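Who Counts the Votes? How a Town Picks Its Mayor 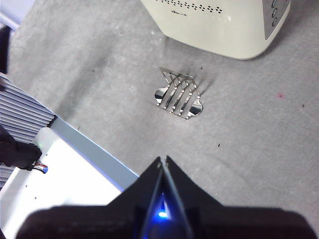
Every vote has to be counted by somebody, and when I was eight I was sure that somebody was the mayor. I pictured the mayor sitting up late in pajamas with a giant pile of paper! I was wrong, of course, and finding out how it really works is one of the reasons I write about this stuff now. Let's begin with why we need rules for counting at all. Say two people look at the same thing and don't agree on what it is. Take the little piece of shiny metal lying on the gray surface, with its curved bars and its rounded, wavy outline. You might say it's part of a kitchen gadget. Your sister might say it's jewelry for a robot. Now imagine it's a mark on a ballot, and one person says "that's a vote for Team Blue" and the other says "no way, that's just a squiggle." Somebody has to decide, and it had better be decided the same way every single time.

So first, what is a ballot?

A ballot is the paper (or sometimes the screen) where a voter makes a choice. It has the names of the people who want the job, and next to each name there's a spot to fill in. You fill in one spot, you fold the paper or slide it into a cover, and in it goes. Your name is not on it. I love this part. Once your ballot is in the box with all the others, it can't be picked out as yours, so you can vote against your boss or your best friend's mom and they'll never know unless you tell them. We call that a secret ballot.

But wait, if there's no name on it, what stops a person from voting ten times?

Great question, and I get it every time I visit a classroom. The answer is the list. Before an election, the town makes a long list of everyone who is allowed to vote. When you come in, a worker finds you on the list and marks that you've been given a ballot. Come back an hour later in a fake mustache and your name is already marked. (Please don't try the mustache. Voting twice is a crime.)

I live in a town called Ornum, where roughly 3,000 people can vote. Last time we picked a mayor, 2,000 of them did. That always bugs me a little! It means a thousand people let everyone else choose for them. Some were sick or working, and some forgot, and some just didn't care for anybody on the ballot.

Who does the counting?

In Ornum the polls close at 8 p.m. and then the doors get locked, with the counters inside. There are 16 of them. They work in pairs, and the two people in a pair can't both be from the same party. A party is a group of people who have similar ideas about how to run things and who help each other get elected. If you put one person from each side at the table, they keep an eye on each other, and they're usually pretty polite about it too. There are sandwiches.

Lots of places use a machine that reads the ballots, a bit like the ones that grade tests at school. Machines are fast and they don't get sleepy. Even so, many towns pull out a small stack afterward and count it by hand to see if the people and the machine agree. That's called an audit. Ours checked 200 ballots last time, and I got to watch from a folding chair behind a rope. It was slow! I ate all my pretzels before they were halfway through.

What if it's really close?

Then there might be a recount, where all the ballots get counted again from the start. The next town over, Javinholm, had one in October a few years back. The two candidates were just four votes apart. After the recount they were three votes apart, and the same person was still ahead. One ballot had changed piles. The voter had filled in one name, crossed it out, and filled in another with an arrow and the word "THIS." The first counters had set it aside, and the second group looked up the rule and said it was clear enough to count.

And what if it's a perfect tie? Different places do different things. Some hold the whole election over again. Some flip a coin or draw a name out of a bowl, and yes, grown-ups in suits stand around and watch very seriously while it happens.

Try it yourself

Hold an election at home for something you care about, like Friday's dessert. Write a list of voters, make your ballots all look alike, and use a shoebox with a slot cut in the lid. Pick two counters who want different desserts. Before you start, agree on what you'll do about messy ballots and ties. At my house brownies beat lemon pie by one vote, and my son asked for a recount before I'd even put the lid back on the box.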